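Tosus Countertop Seed Starter: Set-Up Guide
Section 3. Filling and Sowing
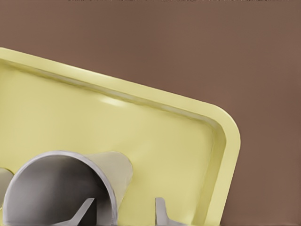

Seeds want very little from you at this stage, and most people give them far too much. Start with any shallow tray that will sit flat on your counter. One with a raised, rounded lip, like the pale yellow one shown, is easy to grip when you carry it to the window. Square corners work too, though they collect old dirt with real dedication.

1. Spread potting mix to a depth of 3 cm. Do not pack it down. It is not a driveway.

2. Mist with 400 ml of water and wait 5 minutes.

3. Sow in rows and label each row now. You will not remember which was basil.

4. Put the lid on and slide the vent to the half-open mark.

Note: Issa Daher at our Forkville greenhouse sows lettuce straight on top and leaves it uncovered. Lettuce likes light.

Caution: Keep the heat mat away from the sink – and unplug it before you water. Peppers started in May will sulk on a cold sill, so leave the mat on overnight.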